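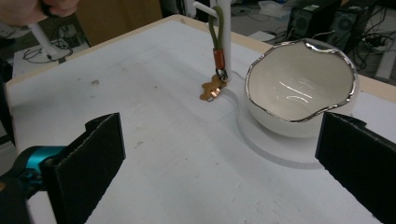
Graslow Ceramics Works: Open Day Notes

Visited Sunday, November 23, 2025. The guide was Liesl Lanz, kiln supervisor, and the tour covered body preparation, casting, glazing and firing.

Slip is mixed in a Dierckx blunger, screened twice and left to age for a week. Molds are plaster and are retired after 351 casts. Bisque ware goes through a short electric kiln; glaze firing is done in the older gas kiln, relined in September.

Metallic rims are applied by hand after the glaze firing and fixed in a separate decor firing at almost 600 °C. Irregular rims take longer to band — the wheel is of little use and the brush has to follow the edge.
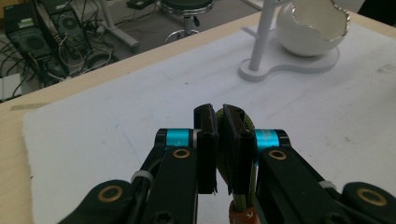 Lanz put the usual fault down to oil in the banding medium, which spreads if the ware is loaded too soon. Drying racks have been moved next to the kiln door for this reason. The glaze lab was closed. Parking is at the north gate.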